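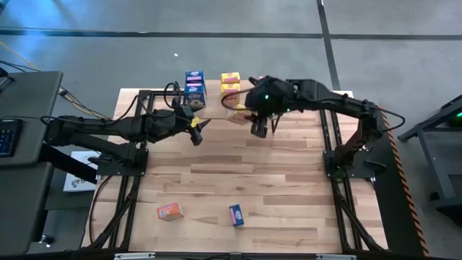

4장. 공개 시연일 준비와 진행

이 장은 Teltar 양팔 작업대를 외부 방문객 앞에서 돌려야 하는 담당자를 위한 것이다. 설치와 원점 보정은 3장까지 끝났다고 본다. 판매 자료에는 "전원만 넣으면 시연 준비 완료"라고 적혀 있지만 그 문장은 믿지 않는 편이 낫다. Hebden 전시실에서 우리가 해 본 바로는 준비에만 64분이 걸렸다.

4.1 방문객 입장 전

1. 작업대 프레임의 고정 볼트를 손으로 흔들어 확인한다. 흔들리면 3.2절로 돌아간다.

2. 양쪽 팔의 케이블이 관절 위로 여유 있게 넘어가는지 본다. 팔을 끝까지 뻗은 자세와 완전히 접은 자세에서 각각 확인할 것.

3. 작은 포장 상자를 상판에 놓는다. 뒤쪽에는 두 개씩 쌓고, 앞쪽에는 쌓지 않은 상자를 따로 둔다. 앞쪽 상자는 조금 비스듬히 놓아도 된다. 줄을 맞춰 놓으면 방문객이 꼭 "삐뚤어지면 못 집나요?" 하고 묻는다.

4. 좌우 그리퍼를 연 상태로 대기 자세에 보낸다.

5. 속도를 '시연'으로 바꾼다. '표준'으로 두면 보기에는 시원하지만 상자를 놓치는 일이 눈에 띄게 늘어난다.

주의: 바닥이나 프레임의 경고 줄무늬는 안전 장치가 아니다. 사람이 넘어와도 팔은 멈추지 않는다. 비상 정지 버튼 옆에 담당자 한 명이 계속 서 있어야 하며, 이 사람에게 설명까지 맡기지 않는다.

4.2 전달 동작 시연

1. 제어 화면에서 '전달'을 고르고 시작을 누른다.

2. 한쪽 팔이 상자를 집어 상판 가운데로 가져온다. 반대쪽 그리퍼는 빈 채로 벌어져 있어야 한다. 닫혀 있으면 즉시 일시 정지한다.

3. 두 그리퍼가 마주 본 뒤 받는 쪽이 상자를 잡는다. 받는 쪽이 완전히 닫히기 전에는 주는 쪽을 수동으로 열지 않는다.

4. 상자를 떨어뜨리면 정지 버튼을 누르고, 팔이 멈춘 것을 눈으로 확인한 다음 줍는다.

참고: 그리퍼의 녹색 표시등은 통신이 연결되었다는 뜻이다. 제대로 잡았다는 뜻으로 설명하지 말 것. 빈손일 때도 켜진다.

참고: Brikbridge 소프트웨어의 '성공률' 숫자를 방문객에게 그대로 읽어 주지 않는다. 이 숫자는 재시도를 실패로 치지 않는다. 리허설에서 전달을 168회 돌렸을 때 한 번에 넘어간 것은 107회였는데 화면은 훨씬 좋은 값을 보여 주었다. 굳이 숫자를 말해야 한다면 우리가 직접 센 쪽을 말한다.

4.3 질문 응대

"사람보다 빠릅니까?" 이 작업에서는 아니다. 그렇게 답하면 된다.

"처음 보는 상자도 집습니까?" 크기가 비슷하면 집을 때가 있다. 방문객이 가방에서 꺼낸 물건으로 즉석 시험을 하지 않는다. 동작 목록에 없는 물건은 5.1절의 등록 절차를 거쳐야 한다.

"창고에 바로 넣을 수 있습니까?" Broterberg 쪽 소개문에는 그렇다고 나와 있으나 우리가 확인한 것은 이 작업대 위의 동작뿐이다. 확인하지 않은 것은 모른다고 답한다.

4.4 종료

1. 잡고 있는 상자를 상판에 내려놓게 한 뒤 양팔을 대기 자세로 보낸다.

2. 구동 전원을 끊고 제어기를 종료한다. 순서를 바꾸면 팔이 처질 수 있다.

3. 떨어뜨린 횟수와 수동 개입 횟수를 기록지에 적는다. 잘된 회차만 적은 기록지는 Darren Holroyd가 돌려보낸다.

4. 오류 코드 67이 한 번이라도 떴으면 다음 시연 전에 손목 케이블 커넥터를 다시 꽂고 6.3절의 점검을 실시한다. 재시작만으로 사라지더라도 점검은 생략하지 않는다.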